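Section 4: Setting up your Jalura worm farm

By now you should have all three trays out of the box and the legs clicked firmly into the base. If a leg still wobbles, go back to Section 3 before you carry on -- a full farm is a heavy thing, and it's no fun at all trying to fix a leg once there are worms living upstairs.

1. Pick your spot. Worms like it cool and shady, so the south side of the house or a corner under the carport is lovely. The Jalura can stay outdoors all year, but please keep it off hot concrete in February, when even a shaded slab can cook the bottom tray.

2. Soak the coir block. Pop it in a bucket with a good splash of water and leave it for 20 minutes. It swells up a great deal, so use a bigger bucket than you think you'll need! Break up any dry lumps with your fingers.

3. Squeeze out the extra water. The coir should feel like a wrung-out sponge, damp all the way through but not dripping.

4. Line the bottom working tray with 2 sheets of plain newspaper, then spread the coir over the top and fluff it up a bit.

5. Tip your worms gently onto the coir and leave the lid off, with a light on nearby, until they've wriggled down out of sight. Cover them with the hessian blanket and put the lid on.

Note: Some worms will wander up under the lid during the first few nights. They're only having a look around their new home, and they nearly always settle.

6. Wait 14 days before adding the second working tray. Feed very lightly in the meantime -- a small handful of chopped peelings, tucked under the blanket, is plenty.

CAUTION: Never add citrus, onion, meat or dairy. Keep snail pellets and fly spray well away from the farm.

CAUTION: Leave the tap open over a jug whenever rain is likely. Worms can drown in a flooded base.

If your tap drips when it's closed, unscrew it, check that the rubber washer is sitting flat on the outside of the base, and tighten it again by hand. Please don't use pliers, as the thread is plastic and will strip. Spare washers are listed under part 42 at the back of this guide.

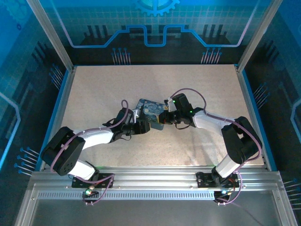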